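About Haster Linen

Haster Linen is a commercial laundry that washes, presses and delivers towels, sheets and table linen for small hotels, clinics and hair salons. Lerato Du Plessis started the business with 2 washers in a rented unit on Joubert Street. We still work from the same building, now with the unit next door as well.

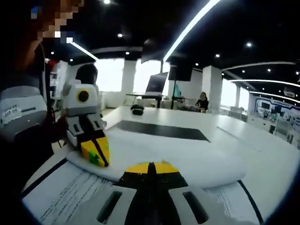 Our customers rent by the piece and pay only for what we deliver. A standard salon order is 500 hand towels a week, and extra stock can be added until noon on Monday. White towels make up most of our work, and they go out folded, like the one lying across the table in the photo. Colored towels are washed separately and cost slightly more. Stained or torn pieces are pulled at the folding stage and sold as rags.

Deliveries run in the morning, between opening and lunch. New accounts are set up at the front office, Unit 406, side entrance. Please bring a list of the sizes you use.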